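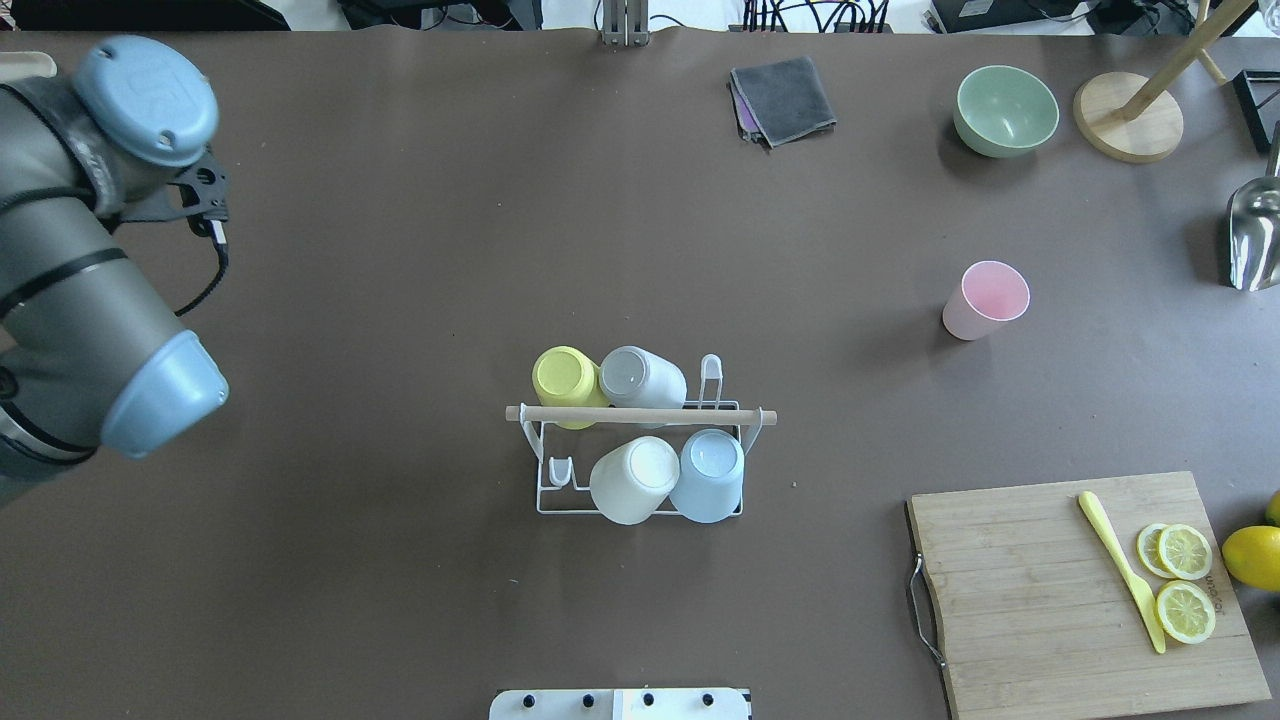

4/18/18

Slept badly and got up at five. Rain most of the morning. Dilani called before breakfast to say the Flundgate bus is running again but only as far as the bridge, so I walked the rest and was late for the dentist. One filling, left side. Paid 35 and have to go back in July.

Ate soup at home when my mouth woke up. Wrote to Neema about the seed potatoes and told her I can take three sacks.
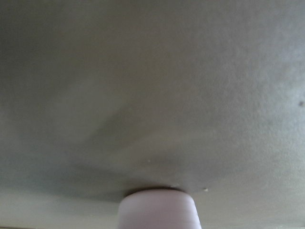 Kálmán came by after four with the ladder he borrowed last fall. He stayed for coffee and talked about his knee and the price of diesel. He thinks the Drarmont road will be closed until summer.

Read 20 pages of the library book and didn't care for it. Still have to call the insurance people. Ula has been coughing again, so I gave her the other half of the pill with some chicken. Bed at ten.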